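Speaker notes, cell setup rules
Joaquín Quiroga, Warkholm, 5 August 2023

Slide 1. Say hello, name the rule sheet, thank Sarpong for the review.

Slide 2. Cloth tasks on a shared table. Let people look before talking.
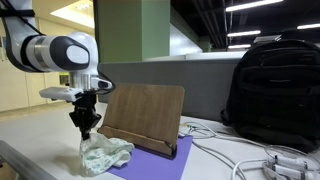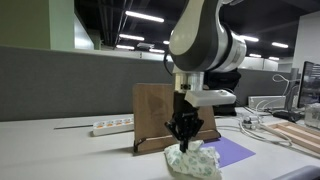 Slide 3. What the sheet asks for
Cables go behind the arm's reach and get tied down. Bags and personal items stay off the table. Read rule 3 out loud, it is the one people skip.

Slide 4. Before each run
One operator, one hand near the stop. Check the grip force limit against the Dandow table. Log the cloth by number. Our log has 178 entries so far.

Slide 5. Questions
Brenda has the printed copies. Next revision is due in November.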